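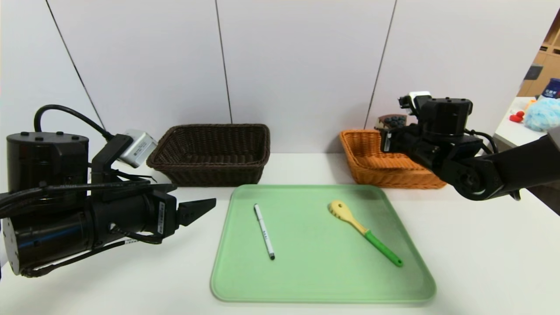

Tindthorpe Craft Room: Trays and Baskets

Photos by Funmilayo Yusuf
Posted 2026-03-12

The craft room at Tindthorpe reopened this week after the shelves were cleared and the small things sorted. Most of it had been in cardboard boxes since October. The page starts with the sorting table, where a marker and a slotted spoon share the light green tray and two wicker baskets stand behind it, one dark brown and one orange-tan.

The green tray has rounded corners and a low rim. Trays go back to the table at closing - please don't leave them on the windowsill.

Slim white marker with a black tip. Put markers back with the caps on. Spares are in the top drawer by the door.

Spoon with a pale yellow slotted head and a bright green handle. Kitchen things that turn up in the craft room go back to Kelechi Oyewole at the end of the day.

The dark brown basket has a flared rim and is free for anyone who needs one for a project. Ask Kelechi first.

The orange-tan basket has a lighter weave and a similar shape. It stays on the table.

Room hours are posted on the door. The Pumthorpe room keeps its own list.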